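Pliltar (household task kit)

Pliltar is a kit for teaching a robot arm everyday kitchen jobs, sold by Grolstead as a boxed set of household things plus a task guide. I've been keeping this wiki's kit pages for a while, so forgive me if I get chatty — this is one I've used a lot!

Contents

The kit comes with 37 objects, most of them the kind of thing you'd find on a counter or in a drawer. The guide sorts them into 8 groups, and the one people ask me about most is "lids and covers." The star of that group is the roll-top bread box, with a cream tub and a see-through amber lid that swings up and back on a pivot at each side.
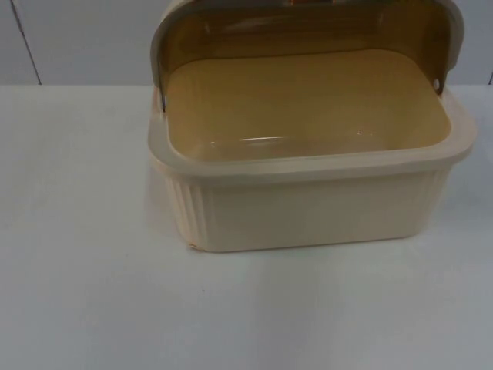 The guide gives it 2 tasks, opening and closing, and suggests around 70 practice runs of each before you move on to anything harder. I'd do more for closing. The path is a curve, so an arm that has only learned to push things in straight lines is going to have a bad time with it (mine sure did). Clear plastic is also rough on cameras, and the shine moves every time the wrist does. 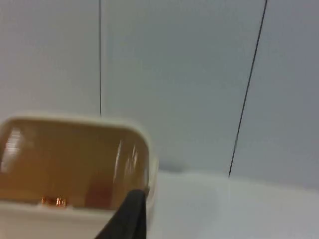
Gripper finger at the right side of the bread box, wrist camera view.

Versions

The first version was called Wan and had no covers group at all. Kider is the add-on pack, mostly spare lids and tubs, and it went on sale in November. You don't need it to get going, but I'd buy it if your arm is heavy-handed.

Reception

Folks on our talk page mostly like it. The usual gripe is the guide, which skips over where to bolt the arm down and leaves you guessing about table height. I agree with that one. I'd also love a few more soft things in the set, like dish towels — the hard plastic stuff gets plenty of attention already.

See also: Grolstead; Kider add-on pack; Lid and cover tasks

Last edited 19 September 2021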